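This folder holds the Lellari recipe card collection: handwritten and typed household recipes from the Lellari valley, typed up, tagged and put into plain text files. The cards were lent by families in the valley and by the parish hall in Polell, and went back to their owners once they had been copied.

## Contents

| File | What it holds |
|---|---|
| `cards.csv` | one row per card, 798 rows |
| `ingredients.csv` | one row per ingredient per card |
| `units.csv` | old measures and their metric values |
| `people.csv` | names written on the cards, where the family agreed |
| `text/` | the full wording of each card, as written |
| `notes/` | longer notes on difficult cards |

Of the 798 cards, 536 are in German, and the other 262 are in English or a mix of the two. Dates are rare. Where a card has one it is in the `written` column, copied exactly, even if it only says "after the flood" or "Mother's last winter".

## Columns in `cards.csv`

- `card_id`: a letter for the lender and a number, e.g. `V041`. V is the Vogler family, P is the parish hall, R is the Rernine bakery.
- `title`: as written, spelling untouched.
- `title_plain`: a short English title for searching.
- `kind`: one of `bread`, `cake`, `soup`, `meat`, `preserve`, `drink`, `other`.
- `hand`: `h` for handwritten, `t` for typed, `m` for both.
- `stained`: `y` if any words are lost. Lost words are shown as `[..]` in the text file.
- `written`: see above. Often blank.
- `see_also`: other cards with the same dish.

## How the cards were typed up

Each card was read by two people working apart. Theda Bauerfeind read the German cards first and Edeltraud Brandes second. For the English cards it was the other way round. Where they disagreed, Helmut Böttcher looked at the card again and his reading was used. His reasons are in `notes/readings.md`.

Crossed-out words are kept between tildes. Additions in another hand are kept between carets. A later cook changing "lard" to "butter" therefore appears as `~lard~ ^butter^`, and the ingredients file lists butter only, with `changed` set to `y`.

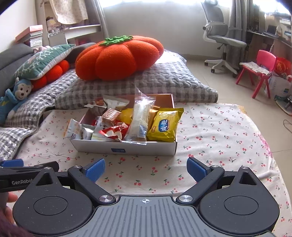 *Notes by Heike Pfeiffer, May 22, 2025*

The Rernine bakery cards need care. They were written for shop use, so the amounts are for a full oven and the method is often a single line ("mix, rest, as Tuesday dough"). We haven't scaled them down. The dough that several of them refer to is card `R007`, and it is the only card with a full method for it.

Card `R112` and card `R113` are two sides of one sheet. They were given separate numbers before this was noticed, and the numbers have been left alone to avoid breaking the `see_also` links.

## Measures

Old measures caused most of the trouble. A "cup" in the Vogler cards is a coffee cup that the family still owns, and we measured it with water. A "cup" in the parish cards could be anything. For those, `units.csv` gives no metric value and the `grams` column in `ingredients.csv` is empty.

"Lot" is taken as 16.67 g throughout. This may be slightly off for the oldest cards. If you know which local weight was used in Polell, please write to us.

Oven heat is given as the card gives it: "good heat", "falling heat", "after the bread". No temperatures have been added.

## Known problems

- 264 cards have no kind of yield or serving size. The column was dropped in February and the few values we had were moved to the text files.
- Umlauts in `people.csv` were damaged in version 1. Version 2 fixes this. If you see `BÃ¶` anywhere, you have the old file.
- `preserve` covers jam, pickles and dried fruit. It should probably be split.
- Plum cake appears many times with small differences. These are kept as separate cards on purpose. Please don't merge them in anything you publish under the Lellari name.
- Some remedies are filed under `drink`. They are household history and should not be used as medical advice. Two of them call for plants that are poisonous, and these have `warn` set to `y`.

## Using the files

All files are UTF-8 with commas between fields and a header row. Text fields are in double quotes. In some older spreadsheet programs you will have to pick the encoding by hand when you open the file.

To find all versions of a dish, search `title_plain` first and then follow `see_also`. The links go both ways.

## Terms

You may copy and reuse the text with credit to "Lellari recipe card collection". The names in `people.csv` are there with the families' consent for reading and study. Ask before printing them in a book or on packaging.

## Corrections

Send corrections to Teodoro Zavala, who looks after the files. Give the card number, the line and your reading. Corrections to German handwriting are passed on to Helmut, so a reply may take a while. Accepted changes are listed in `CHANGES.md` under the name of the person who sent them, unless they ask us to leave it off.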